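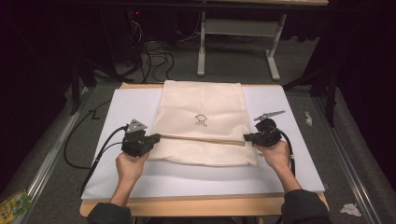
Sodov, 8 October 2020

Folding and storing your cloths: common questions

Which way should I fold a cloth with a drawing on it?
Start with the cloth flat and fold it over on itself. Leave the drawing on the outside if you want to find it quickly in a stack. The cream one with the little line-drawn creature is easy to spot this way.

Do I need a board?
No. A clean table works. A smooth white board makes marks and crumbs easier to see, and you can wipe it down between loads.

How do I get a straight fold?
Hold the fold at both ends and pull it gently sideways before you lay it down. Textured weaves wrinkle more than flat ones - smooth them with your palm, from the middle out.

Can I iron over the drawing?
Turn the cloth face down first and use low heat. This applies to both printed and embroidered designs.

My cloth came out of the wash smaller. Is that normal?
Some shrinkage is normal with the Vaven cloths. Wash them cold and leave them flat for 24 hours.

How many cloths fit in a Prevance drawer box?
The small box holds 7 folded cloths. Stand them on edge with the fold facing up.

Can I return a cloth I have washed?
No, only unwashed cloths can be returned. For anything else, write to Anju Tripathi at the Sodov shop - please include your order number.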